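Submitting a hardship statement in the Marbridge claimant portal

Use this part of the guide if your benefit payment has been reduced or stopped and you want the decision looked at again on hardship grounds. If you only need to change your address or bank details, go to Account settings.

Before you start

Have your decision letter with you. The case number is in the top right corner and begins with the letter M. You will also need your most recent rent or mortgage statement and any notes from a doctor, therapist or support worker that you want the reviewer to read.

Note: The portal signs you out after 8 minutes without activity. Text you have typed is kept only if you have selected Save draft.

Filling in the statement

1. Sign in and select My decisions. Open the decision you want reviewed.

2. Select Add hardship statement. If the button is gray, the review period for that decision has closed. Call the help line at the number on your letter and ask for a late request.

3. Under Household, enter everyone who lives with you, including children who stay with you part of the week.

4. Under Costs, enter monthly amounts. Do not use commas or dollar signs. For a rent of two hundred thirty-two dollars, type 232.

5. Under Health, check any box that applies. You do not have to name a condition. If you check "My health has been affected by this decision," a text box opens for you to say how. Almost 99 words will fit on the screen at once, but the box scrolls and has no upper limit.

6. Under Documents, select Upload. You can add up to 3 files. Photos of paper letters are accepted if all four corners of the page show.

Caution: Do not upload anything with another person's Social Security number on it. Cover the number before you take the photo.

7. Select Review, read through your answers, and then select Submit. Write down the receipt number or print the page.

If someone is helping you

A support worker can fill in the form for you through Sokent, the helper sign-in. They must have your signed consent on file first. Changes they make are marked "Helper" in the case history, and you can undo them until the statement is submitted.

Household appliances and repairs

8. If you are asking for a one-time payment toward a repair or replacement, select Essential items on the Costs page and choose the item from the list. Enter the price quoted to you and the name of the store or repair shop. 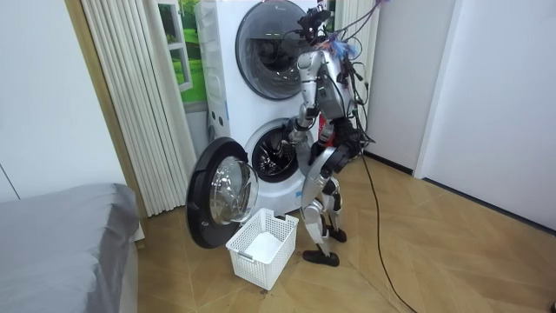

After you submit

The status changes to Received, then to With reviewer. You can still add a document while the status is Received. After that, send it by mail with your case number written on every page.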